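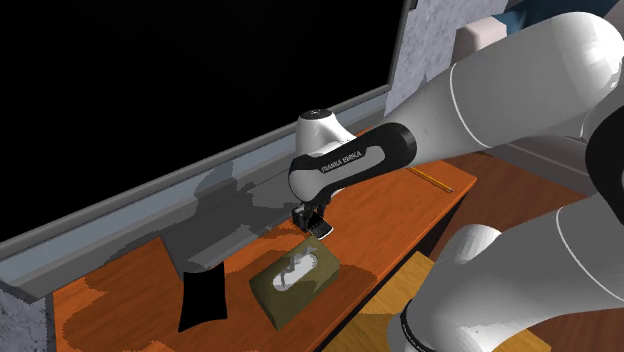
Kadir Gündoğdu wants it on record, ahead of item one, that the old checklist fit on an index card and that in all his years on the packing bench it never once asked him how he felt. Noted. The new one asks at item 11.

3 min read

Pakico packing cell, arm and bench inspection
Checked by: Bijan Kazemi
Shift: start of day, 6:40 a.m.

1. Stop button reachable from both stools. YES
It was also reachable by Kadir's elbow, 5 times in September. Guard ring ordered from Kouris.

2. Stop button tested. YES
Arm stopped. So did the label printer, which is on a different circuit and has no business caring. Reported.

3. Floor line intact and visible. PARTLY
Worn through at the corner where everyone cuts across to the coffee. Repaint. Consider moving the coffee.

4. Wrist and fingers free of tape, glue and lint. YES
Tissue lint gets into the finger pads. Wipe with a dry cloth, arm off. Do not blow on it.

5. Pads worn evenly. NO
Left one is thinner. Spare set is in the Flamberg drawer, under the takeout menus.

6. Bench clear of personal items before the first run. YES, second try
Pencils count as personal items. The arm will try to pack one if it's in the wrong spot, and a customer in Grirkon's west region now owns a very nice one.

7. Reduced speed confirmed while anyone is inside the line. YES

8. Crushed cartons since last check. 31
Out of 281 put through rework. Kadir points out that his own crushed carton figure was never collected. He is welcome to leave it that way.

9. Lifting. SEE COMMENT
Bench staff no longer reach across for each box, and two people have stopped wearing wrist braces. They now carry full totes from the end of the cell, so we've swapped sore wrists for sore backs. Need a cart at the right height. The one we have is at the right height for a child.

10. Everyone on shift trained to clear a jam. NO
Day shift yes. Evening shift has the binder. The binder is 169 pages and opens with a history of the company. Hands-on session before they run it alone again.

11. Staff comments on workload and wellbeing.
"Quieter. I used to talk to the person across from me and now there isn't one."
"Fine once you stop trying to keep up with it."
"Who do I tell when it's wrong? It's wrong politely."
"I'd like my stool back."

Answer to the third: tell me, or write it on the sheet by the door. Stopping the cell doesn't go against anyone's numbers. I have this in writing from upstairs and have taped it next to the sheet.

12. Job rotation followed. PARTLY
Two hours watching, then swap. Watching is harder than it sounds and people drift by the second hour. Try one hour.

13. Cell released for use. YES, reduced speed only
Full speed after items 5 and 10 are closed. The stool has been located in Receiving, and Receiving disputes ownership.

B. Kazemi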